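Do you fold the duvet back or pull it all the way up?

jutside68
September 2018
Settle something for me. I make my bed with the duvet folded back in a wide band near the pillow so the sheet can air out. My sister says it looks like I gave up halfway (rude!). Who's right?

Saimi Huttunen
You are. Mine stays folded back until lunch at least, and then half the time I forget and it stays that way till bedtime.

vorine_b
Sorry, siding with the sister. Pull it up! It takes two seconds and you don't get cat hair on the sheet.

jutside68
No cat here, so I'm safe on that one.

Brândușa Dinu
Folded back, always, but mainly so I have somewhere flat to sort laundry. I dump all the small whites on the bed and do them there, the lace trim and little cloths and whatever else came out of the basket. Pale gray sheet, white stuff on top, you can see what you've got.

vorine_b
Clean laundry on the sheet you sleep on? Nope. Use a table.

Brândușa Dinu
It's clean laundry on a clean sheet, what's the problem? My table is 3 feet wide and covered in mail. And crocheted lace needs room, it curls up on me if I leave it in a heap.

Saimi Huttunen
Do you iron the lace or just pull it straight?

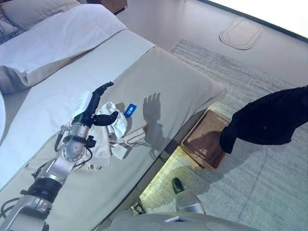

Brândușa Dinu
Just pull it straight with my fingers and leave it lying out for a bit. I only iron the flat pieces, on low, with a towel over them.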